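Kurstead shop notebook, July, 4:10 pm

Bench 2 again. Niamh wants the shirt rule settled before the Josavura job starts, so I'm writing down what we wear in here, which so far is whatever was on top of the drawer. Loose sleeves stay above the elbow. Dunne's old smocks went in the rag bin, where they have always belonged.

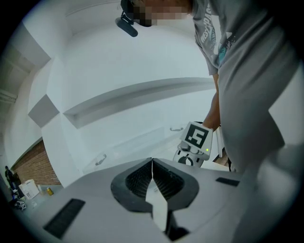 Gray T-shirt, short sleeves, dark headgear. Print reads "WEST PAC" as far as the folds allow.

Catríona says the loose fit is fine for standing work – less fine for leaning over things, and leaning over things is most of the job. Try tucking in. Order 4 aprons, Hakwood page 249, the ones without the bib pocket. I lose pencils in it.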